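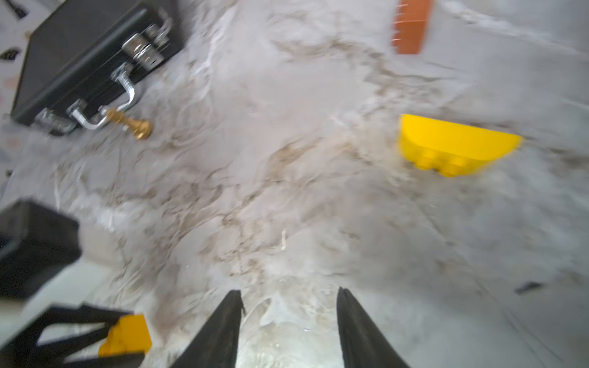

## Lab group adopts written rules for tabletop robot work

Wavero, a shared robotics workshop, has put a written set of rules in place for anyone running a robot arm at one of its tables. The rules took effect on 2026-05-10 and cover how a table is laid out before a session, how the gripper is inspected, and who is allowed to clear a stop.

The document runs to 21 pages, most of them forms. It replaces a set of notes that each team had kept in its own way. Under the old system, a person moving from one table to the next could find a different speed limit, a different stop procedure and a different idea of what "clear" meant.

"We had three versions of the same checklist and they didn't agree on gripper wear," said Karim Farouk, who led the drafting. "One said to replace a finger if the tip was damaged. One said to note it and carry on. The third didn't mention it."

The new text settles that point. Fingertips are to be looked at before the first run of the day and again after any hard contact with the table. Fraying, chips or cracks at the tip go into the log with a date and the table number. Work may continue with a marked finger if the task calls only for light objects, but the operator has to sign for it. A finger that flexes under hand pressure comes off.

### Objects on the table

The longest section deals with what may be on the work surface. Teams often run the arm over a mix of items: a case with latches, a small brass piece, a toy building block. The rules allow mixed layouts like this and ask for a written list of the items in each one. Metal parts that reflect light have to be marked on the list. Farouk said glare was behind a good share of the missed grasps the workshop logged last September, when operators reviewed 535 runs by hand.

Items small enough to roll must start at least 6 inches from the table edge. Cases and boxes are to be closed and latched before the arm is powered. Brackets and blocks that stay in place for the whole session are treated as fixtures and get a line of their own on the form.

Patterned or shiny tabletops are still allowed. An early draft would have required plain matte mats on every table. Two teams objected that this made their results less useful, and the requirement was dropped. Teams using a veined or glossy surface now have to say so in their records.

### Speed and stops

With a person inside the marked floor area, the arm must run at its reduced setting. Wrist camera footage that shows heavy motion blur is to be kept and labeled, and may not be deleted from the record. If blur shows up at the reduced setting, the operator checks the exposure first and then the arm speed.

Any stop, planned or not, is cleared by the person named on the form for that session. If that person has left the room, the arm stays stopped. A second name can be added before the session starts but not during it.

New operators will sit in on 5 sessions before they run one alone. Current operators have been asked to read the rules and turn in a signed page, and those who haven't will lose their booking access until they do.

### Reaction

Lostetti, which books two of the tables for grasp testing, said it had already changed its forms to match. Kang, a smaller team, asked for a shorter version to post at the table and was told one is being written. Pavance has questioned the rule on clearing stops, saying it could tie up a table during shift changes. Farouk said the wording on that rule would stay as it is for now and that the first review is set for September.

Comments on the rules can be left in the binder at the front desk.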